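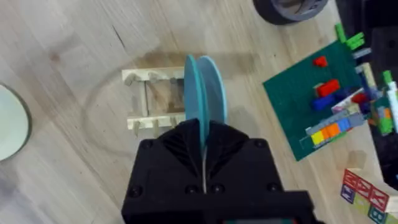 Maureen Tilby
Contributing Writer, Fiction

The Slow Bus to Stekton

The bus to Stekton left at seven, which in Bustos meant that the driver had begun to think about his coat.

I had been told to arrive early and sit on the left. My aunt had made this trip every August of her adult life and she held strong views on the right side of the bus, where the sun came in and where, she said, a certain kind of person sat. I sat on the left. The woman beside me had a cake on her lap in a hatbox tied with string. She had the look of someone who had been asked about it before.

"Funeral?" I said.

"Wedding," she said. "My sister's. It was supposed to be a funeral but he got better."

We passed the Prorkomow cannery and the driver honked at it. He had been fired from there eleven years ago, the woman told me, and had honked at it twice a day ever since. The cannery had closed in the meantime. He didn't consider this a reason to stop.

At Sestavach a man got on with a goat and argued about the fare. He wanted the goat to ride as luggage. The driver said luggage went on the roof. The man looked at the roof and the goat looked at the hatbox, and after a while a child's ticket was agreed on. They took the right side, all the way in the sun. My aunt would have been unbearable about it.

"Is he going to be happy?" I asked. "The groom?"

The woman thought it over for two villages.

"He had already given away his good shoes," she said. "He's gone around asking for them back. One cousin says they were a gift and a gift is a gift. So he's getting married in rubber boots, and my sister says she'll wear hers too, so it looks like a decision."

It was raining when we reached Stekton, roughly an hour late and by local custom on time. A crowd stood under the post office awning in their best clothes, every one of them in rubber boots except a tall, sulky man near the back, whose shoes were beautiful.

The woman handed me the hatbox while she climbed down. It weighed almost nothing. I gave it back to her and she straightened the string.

"Don't say a word," she said, and went to kiss her sister.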